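Research News: Navigation in Furnished Rooms

The Domestic Robotics Group at the Lirndale Institute has completed the first stage of its study on how household robots learn to find their way to a named object. The results were presented to partners in July and are now being prepared for publication.

The study, led by Dr Efua Frimpong, asks whether a robot can be taught to follow a short spoken request, such as "go to the plant beside the wall", using practice in simulated rooms alone. Training in real homes is slow and costly, and it is difficult to repeat under the same conditions. In simulation, the same room can be visited many times from different starting points, and the furniture can be changed between one visit and the next.

The group's method, named Skukeck, divides each task into two parts. The first part chooses a place in the room from which the object should be easy to see. The second part guides the robot to that place and corrects its course as new views arrive. Earlier systems tended to treat the whole journey as one decision, and a poor choice at the start was seldom put right later.

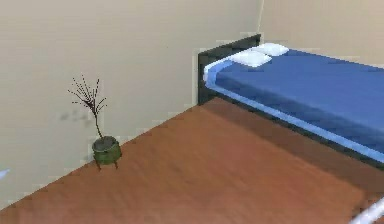 A simulated bedroom with a potted plant, a single bed and a wooden floor.

For this stage the team prepared 632 simulated rooms of 4 types: bedrooms, kitchens, living rooms and studies. The system was trained on most of these, and a separate group of rooms was held back for testing. In the held-back rooms, Skukeck reached the requested object more often than the single-decision system used for comparison. The improvement was greatest in bedrooms, where a large item of furniture often stands between the robot and its goal. Roughly 2,000 test journeys were recorded in all.

The team also reports a limit to the method. Thin or sparse objects, including bare plants and floor lamps, were missed more often than solid ones, particularly when they were approached from the far side of the room. Adwoa Dramani, who is responsible for the vision part of the work, is now testing whether a second look from a lower height would reduce these errors - early trials have been encouraging, but they cover only a small number of rooms.

The second stage will move the trained system to a wheeled robot in the furnished test flat at Gelton. It is expected to last five months and will use the same spoken requests as the first stage, so that the two sets of results can be compared directly. The Londoño Fund has agreed to support this work.

Members who wish to receive the technical report may ask for a copy through the group's office.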